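Evden Matte Wall & Panel Paint, Pale Gray
Home > Paint > Interior > Evden

In stock at Drandport. Usually ships same day if you order before noon.

Flat gray for walls, doors, cabinet sides, shelving, MDF panels. Water based. Low smell. Very flat finish, no sheen even with a lamp right next to it, so it hides small dents and bad patching better than the satin does. Not for floors. Not for showers.

Updated 20 September 2024: new lid, same paint. Old-lid cans still going out till they're gone, you may get either one.

Sizes
Quart
Gallon
Five gallon pail (call first, we don't keep many)

Coverage
One gallon does around 400 square feet on sealed drywall. Less on bare MDF, it drinks the first coat. Buy the extra quart. Batches can be a hair different and you will see it on a big flat wall.

Drying
Touch dry in 40 minutes in a warm room. Second coat after 4 hours. Leave it 7 days before you wipe it down or lean anything on it. Cold garage in January, double all of that, and don't paint under 50 degrees at all.

What to use with it
Bostance primer, white or gray. Gray if you're going over a dark color, saves a coat.
Short nap roller, 1/4 inch for panels, 3/8 for walls. Foam rollers leave bubbles, we stopped selling them with this paint.
Angled brush for the edges. Any decent one.
220 paper between coats if you want it really smooth. Wipe the dust off, let it dry, then paint.

Color
Pale, neutral. Leans a tiny bit cool in north light. Does not go blue like the old Huang gray did (we get asked this alot). Looks darker in the can than on the wall. Get a sample pot if your not sure, $7, and we take that off your first gallon.
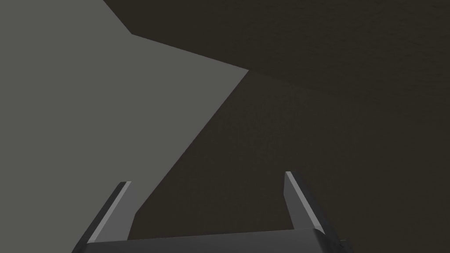 Touch ups
Flat paint shows touch ups if you brush them on. Use a small roller, feather it out, same can if you still have it. Stir all the way to the bottom, the flattener settles. Don't shake it, you get foam. For a scuff try a damp sponge first, no soap, no scrubbing. Hard rubbing makes shiny spots and then you are repainting the panel anyway.

Price
Gallon $67. Quart and pail prices at checkout. Trade accounts log in first or the discount won't show up.

Shipping and returns
Ground only. No air, no PO boxes. Don't leave it on a freezing porch, frozen paint is ruined paint and we can't take it back. Unopened cans can come back, keep the receipt. No returns on opened cans or pails. Dented can on arrival, send us a photo before you open it and we'll swap it.

Also see
Evden Satin, Pale Gray
Evden Trim Enamel
Bostance Gray Primer, gallon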